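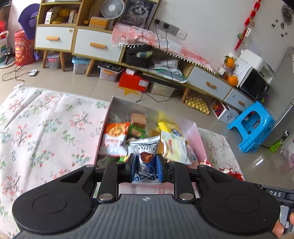
Chocolate truffle in its own wrapper, pink box behind.

Chocolates have a gray-white surface after storage. Can I still give them to guests?

Posted in Food and Kitchen, Storage

Bethel Tesfamariam

Hello to all. I hope this is the correct section. I looked through the older threads but they are mostly about baking chocolate and my situation is a little different.

I keep sweets at home for visitors. In my family it is normal that a person who comes to the door gets coffee and something sweet, also if he comes only to return a ladder. So I buy in larger amounts when the price is good. In February I bought truffles and filled chocolates, each one wrapped separately, and I put them in the cupboard over the refrigerator. I did not think about this place very much. It was free, and my nephews cannot reach it.

Now I opened several pieces from the back of the cupboard. The ones with filling look normal to me. But the solid ones have a pale layer on the top, like dust, and on two of them there are lighter spots in the shape of small circles. I tried to wipe it with my finger and a part of it went away, and my finger became a little greasy. The smell is good. I ate one. The taste was weaker than I remember and it was a bit like sand between the teeth, but not bad.

The printed date is still some months away. I would like to know:

Is this mold? My neighbor says yes and that I must throw out everything. She is a person who throws out many things.

If it is not mold, can I repair it in some way?

Where should I keep chocolates in a small apartment? The kitchen becomes quite warm when I cook, and the other rooms are not much better in summer. I have one closet in the hallway, but there I keep also shoe polish and the laundry soap.

Please excuse my English, it is my third language. And thank you already for reading.

Zaltness

Hello Bethel, your English is completely clear, and it is my third one also.

What you have is almost surely not mold. The name is "bloom" and there are two types. From your text I think you have the first type.

Fat bloom comes when the chocolate becomes too warm, or when it becomes warm and cool many times. A part of the cocoa butter melts, travels to the surface and becomes solid again there, in a different form. You see a gray or whitish layer, or spots, and it feels greasy and can be wiped a little. This agrees with your finger. The cupboard over a refrigerator is one of the warmest places in a kitchen, because the machine gives its heat out at the back and the warm air goes up. I made the same mistake in my first apartment — with a whole winter supply of marzipan, which I still regret.

Sugar bloom comes from water. If a cold chocolate is put in a warm and humid room, small drops form on it. They dissolve a little sugar, and when the water goes away the sugar stays as a rough, dull layer. It feels dry. If you put one drop of water on it, it disappears, while on fat bloom the drop stays as a drop. You can try this on one piece if you want to be sure.

Both types are safe to eat if the chocolate was good before. The taste and the feeling in the mouth suffer, as you noticed. Mold is another thing. It looks like small hair or wool, sometimes green or blue, and it smells like an old cellar. On plain solid chocolate it is rare, for there is very little water inside. On filled chocolates it is more possible, especially fillings with fresh cream or fruit. So I would look more carefully at the filled ones than at the solid ones, even if they look normal now. Cut one through the middle. If the filling has pulled away from the shell, it is only old and dry. If it smells sour, or like old nuts or paint, do not serve it and do not eat it.

About the repair. For the shape as it is now, no. You cannot wipe it and make it beautiful again. But you can melt the solid ones and use them, and then the bloom is gone completely. What I do:

Chop the chocolate in small pieces with a dry knife on a dry board. Put a bowl over a pot with a little hot water, where the bottom of the bowl does not touch the water. Melt slowly. Take it away from the heat when there are still some pieces left and stir until they are gone. No water may come in the bowl, also not from the spoon, or the chocolate becomes thick like mud.

If you want only hot chocolate, put the pieces straight in warm milk and stir. The bloom does not matter there. It is my favorite way and it asks no skill at all.

If you want to pour it in a form and have it shiny again, you must temper it, and that is a longer story. In short, you warm it, cool it and warm it again to certain temperatures, and they are not the same for dark, milk and white. Without a thermometer I would not start with this. For cake or sauce you do not need it.

For storage, the closet in the hallway is a good place for temperature but a bad one for smell. Chocolate takes smell very easily, the fat holds it. A thin wrapper does not stop laundry soap. So use a box which closes tightly, and leave it on the floor of the closet, where it is coolest. Metal or glass is better for this purpose than thin plastic. And then buy smaller amounts, if you permit me this advice. I also like a good price, but a sweet that stands half a year in a warm kitchen was not cheap.

ametepe

fridge. just put them in the fridge. been doing it for years and no problem ever

Zaltness

Ametepe, it can work, but for her question it needs a few more words. The refrigerator is humid, and if somebody takes the chocolate out and opens it immediately, this is exactly how sugar bloom is made. If there is no cooler place in summer, then I would do it so: the chocolates in a closed bag, the bag in a closed box, and the box far from onion and cheese. When visitors are expected, take the box out some hours before and do not open it until it has the temperature of the room. It is the opening too early that makes the damage.

ametepe

ok but who waits hours for chocolate

Dotico

I want to add a thing from the side of small shops. I had a sweets counter for a few years, in a town where the summer is 37 degrees (Celsius), and we lost a lot of goods until we learned.

First, write the month on the box when you buy it. Not the date of the producer, your own month. Put new ones behind and take from the front. Bethel writes that the bad ones were at the back, so maybe they were there also from an earlier purchase? It happened to us all the time. I once found a bag with 39 pieces behind the scale, and no person could say from which delivery it came.

Second, the light. People forget this one. If the box stands near a window, the sun can make the chocolate soft through the wrapper in a short time, even on a cold day. White chocolate also gets an old taste from light, quicker than dark.

Third, do not mix all sorts in one box. Mint goes into everything. Coffee also. If you put mint candy with truffles for two weeks you have mint truffles, and the guests are too polite to tell you.

About the filled ones I am more strict than Zaltness. Filled chocolates which were warm for a long time I would not offer to old people or to small children, whatever the wrapper says. The printed date is made for correct storage and over the refrigerator is not correct storage. For myself I would cut one, smell it, and decide.

For using the solid ones: we made a simple dark sauce, 400 grams of chocolate with the same weight of cream. Heat the cream until it is near boiling, pour it over the chopped chocolate, wait for two minutes without touching, then stir from the middle. It keeps a few days cold in a jar. Very good with pears.

Flolldale

I did the water drop thing just now on an old bar and it works!! The drop stayed round so mine is fat bloom too. I had thrown away so many of these over the years, I feel terrible about it. The bar was a bit dry but fine in porridge.

Does anyone know if it is the same with the chocolate on biscuits?

Dotico

Yes, the same. Only the biscuit becomes soft sooner than the chocolate becomes bad.

Bethel Tesfamariam

Thank you very much to everybody, I did not expect such long answers.

I made the test with the drop and it stayed as a drop, so it is the fat type. I cut three of the filled ones. Two were good inside. One had a smell which I did not like, a little like the oil for wood, so the filled ones I will not give to visitors. The solid ones I melted in milk this evening, with a little cinnamon, and my nephews had no complaint.

Dotico, you are right about the earlier purchase. There was a second bag behind the first one, and I believe it is from the year before. I have written the month on the new box with a marker.

The shoe polish has moved to the balcony. For the box I have one of metal, it was for tea and it still smells of tea. I washed it two times with warm water. Is there something better against the smell, or must I buy another?

Zaltness

Put a spoon of baking soda in the dry box, close it and leave it for one or two nights, then wipe it out and let it stand open for a day. If it is black tea with bergamot, I would buy another one.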